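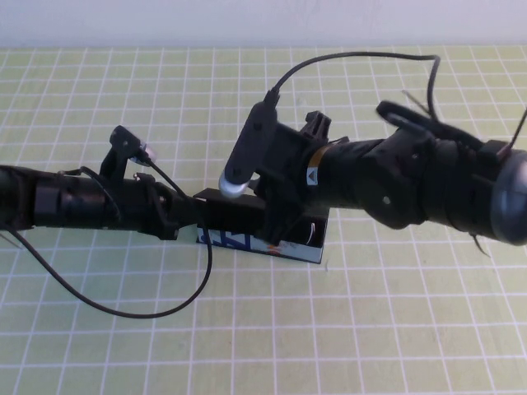

La petite boîte de l'été

30 août 2019

J'ai donc cousu un sac. Enfin, j'ai cousu quelque chose qui a deux anses et une ouverture, et que ma boulangère a pris pour un coussin.

Tout est parti de l'abonnement Parneo, offert en janvier par des gens qui m'aiment et qui me trouvent trop souvent devant un écran. Le principe : un kit de loisir créatif par mois, 35 euros, sans engagement (sauf celui, moral, de ne pas laisser les boîtes s'empiler dans l'entrée). J'ai tenu jusqu'au kit bougies. Ensuite j'ai empilé.

Le kit couture promettait un cabas réalisable en « deux petites soirées ». Je voudrais rencontrer la personne dont les soirées sont petites à ce point. La notice compte 38 étapes, la onzième s'intitule « Assemblez », et suppose apparemment qu'on ait fait un CAP entre la dixième et celle-là. J'ai assemblé. J'ai découpé la doublure à l'envers, je l'ai recousue à l'endroit, puis j'ai compris que l'envers était l'endroit.

Pour le matériel, ma machine est une Lernon d'occasion qui fait le bruit d'un tracteur dans une côte. Elle possède un point zigzag et une opinion sur la tension du fil. Le forum Fistodora conseille de changer d'aiguille à chaque projet. Un message épinglé sur le sujet a reçu 2 065 réponses, dont la moitié porte sur la bonne façon de jeter l'ancienne. J'en ai lu assez pour rater mon dîner.

Le tissu, lui, est très bien. Une toile épaisse de chez Seol, bleu pétrole, qui pardonne presque tout sauf les anses de longueurs différentes. Les miennes ont près de 2 centimètres d'écart. On peut parler de coupe ergonomique, vu que j'ai une épaule plus basse que l'autre. Depuis que je porte le sac, surtout.

Est-ce que je recommande ? Si vous savez déjà coudre, le kit est hors de prix. Si vous ne savez pas, il l'est aussi, mais vous mettrez plus longtemps à vous en apercevoir. Gardez la toile, jetez la notice et achetez un découd-vite correct, celui de la boîte plie au premier ourlet.

Le prochain envoi est annoncé « autour de la vannerie ». J'ai cherché le bouton de résiliation, il est au fond du menu, sous « Mes envies ».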